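Mobile Systems, handout 4: beta builds and getting back from them

Zübeyde Güneş will take the lab, so do bring your questions to her.

1. Before you install
Back up first, please – I know I say it every year! Our practice phones run Skaltska, build 1327, and the beta replaces it completely.

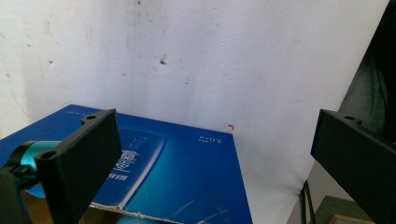 2. Reading the change list
Skim it once, then go back slowly for anything on battery or calls, as that's where most of the grumbles start. 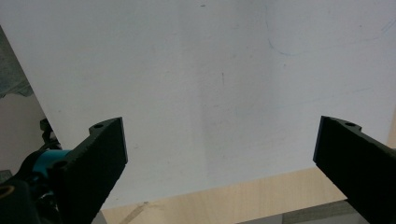
A white board with a faint blue line.

3. Rolling back
Going back to the stable build wipes the phone, and it's a slow old business,

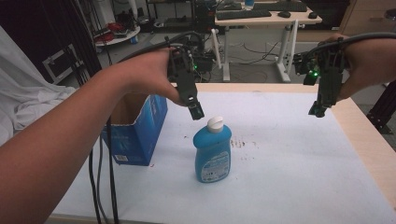
so have a cup of tea and leave the cable in until the counter reaches 100.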